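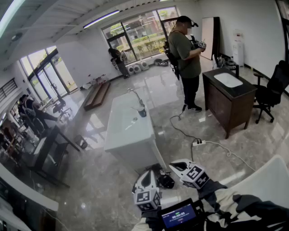 Equipment planning for hand-held gripper collection is the business of working out what a group needs to buy, borrow or build before people can begin recording household tasks for robot learning, and what it will all cost once the parcels have stopped arriving. The term covers the grippers themselves, the headsets and body-worn packs that go with them, and a great many humbler things that tend to be remembered in the second month. Power is a good place to begin, as a black cable running over polished marble to a white power strip, with a second, white cable carrying on from there, is the sort of arrangement a room ends up with when outlets were left out of the plan. Floor-rated cable covers and a few extra strips are cheap by comparison with nearly everything else on the list, and most published budgets now give them a line of their own.

Background

Early budgets for this kind of work were usually borrowed from the robot arm projects that came before them, and they carried over some habits that didn't fit very well. An arm is bolted down, needs a guarded area and is bought once, or close to it. A hand-held gripper is carried about all day by people with tired wrists, gets set down on hard floors, and is normally bought in pairs with spares. The planning guide put out by Kulura, a small robotics workshop, was among the first to say so at length, and it is still fondly passed around despite its rather rambling appendix on shelving.

The Kulura guide divides spending into capture equipment, room equipment and consumables. Barredo, a supplier of training rooms, later added a fourth heading for time, covering the hours staff spend charging, cleaning, labelling and hunting for the right screwdriver. Many groups keep Barredo's heading even when they use nothing else from the scheme.

Capture equipment

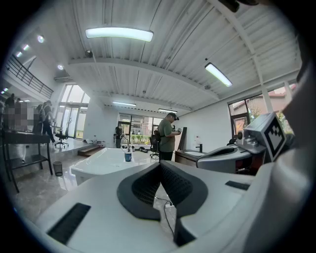
Grippers are generally the largest single item, and a sensible order allows for the pieces that wear or get knocked as well as for complete units. The Sturix pair, which is the one most often quoted in small budgets, is listed at $1,410 with its carrying case but without batteries, a detail that has caught out more than one cheerful purchaser. Printed markers deserve a thought too: a black-and-white square on a cube-shaped mount, standing up on top of the gripper's shell, is exposed to every passing cupboard door, and a scuffed one may have to be reprinted. A spare set of mounts, kept flat and dry in a labelled drawer, costs little and saves a good deal of grumbling.

Headsets, straps and packs are budgeted per person if the group can manage it, so that fittings needn't be changed at every turnover. Where money is tight they are budgeted per station, with extra wipes and replacement pads. Cables should be ordered in more than one length. It is remarkable how often this is skipped, and how quickly the short ones prove to be the only ones left.

Room equipment

A room for household tasks needs household things in it, such as basins, cabinets, taps, cups and small appliances, and these needn't be plumbed in to be useful for reaching and placing tasks. Second-hand fixtures are widely used. Medalley, a cooperative that shares one large room among several groups, furnished its space with 41 donated or salvaged pieces and spent most of its furniture money on moving them. Delivery to an upper floor, disposal of packaging and the hire of a trolley are all worth pricing before anything is ordered, and so are chairs, which everyone wants by three in the afternoon.
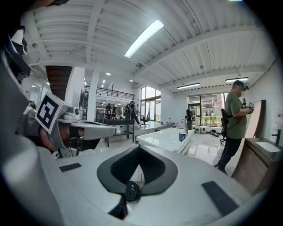
How many spare grippers should a new group buy?

One complete spare for every two working pairs is the usual starting point, along with a small box of fingers, pads and fasteners. Groups that are a long way from their supplier often go to one spare per pair, particularly if repairs have to be shipped out and back.

Timing and contingency

Lead times matter nearly as much as prices. Barredo's planning sheet allows 16 weeks from first order to first full day of recording, and suggests that room work be finished well before the grippers come. Orders placed in July or later may run up against the end of a grant year, and it is kinder to everybody to get quotes in hand by autumn of the year before.

Contingency is set in different ways. Medalley keeps a flat reserve of almost $1,000 per station, topped up each quarter, while Kulura prefers a percentage of the capture equipment line. Storage, insurance and the eventual replacement of batteries are normally carried over into the second-year budget, under consumables.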